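Section 3: Packing the Pouch and Storing the Marker

By Marloes Hermans, Jekavmont Learning Resources
Updated August

This section applies to the fabric pouches and marker pens issued with the Sititz stationery set. It should be read by all staff who prepare sets for loan.

3.1 Preparing the table

1. Clear a section of the tabletop large enough for the pouch to lie flat.
2. Wipe the surface with a dry cloth. Do not use solvent cleaners on finished wood.
3. Place the marker to the left of the work area, with the cap fitted.

CAUTION: An uncapped marker will stain both fabric and timber. Ink on a grey or light-coloured pouch cannot normally be removed.

3.2 Inspecting the pouch

4. Hold the pouch upright and let any creases fall out of the fabric.
5. Check the edges and seams for fraying. Minor loose threads may be trimmed; pouches with open seams are to be set aside for repair.
6. Confirm that the sewn label is firmly attached at all four corners. Do not write on the label.

NOTE: Pouches vary in colour and trim between suppliers. A difference in colour is not a fault and need not be recorded.

3.3 Packing

7. Press the marker cap until it clicks.
8. Lay the marker lengthwise in the pouch, cap end first.
9. Close the pouch without forcing the fabric. If it bunches, open it fully, smooth the lining and begin again.
10. Enter the set number in the loan register. Set 221 and later numbers are recorded on the Usman sheet.

NOTE: Markers should be stored flat. Storage on end may cause the ink to settle away from the tip.

Enquiries about replacement pouches should be directed to Hartmut Wiegand at the Trokance depot.

29 shares | 3 comments 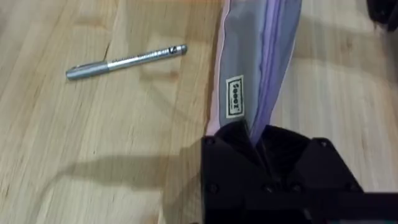

Replacement markers are ordered separately and should be requested before the last one in the cupboard has been issued.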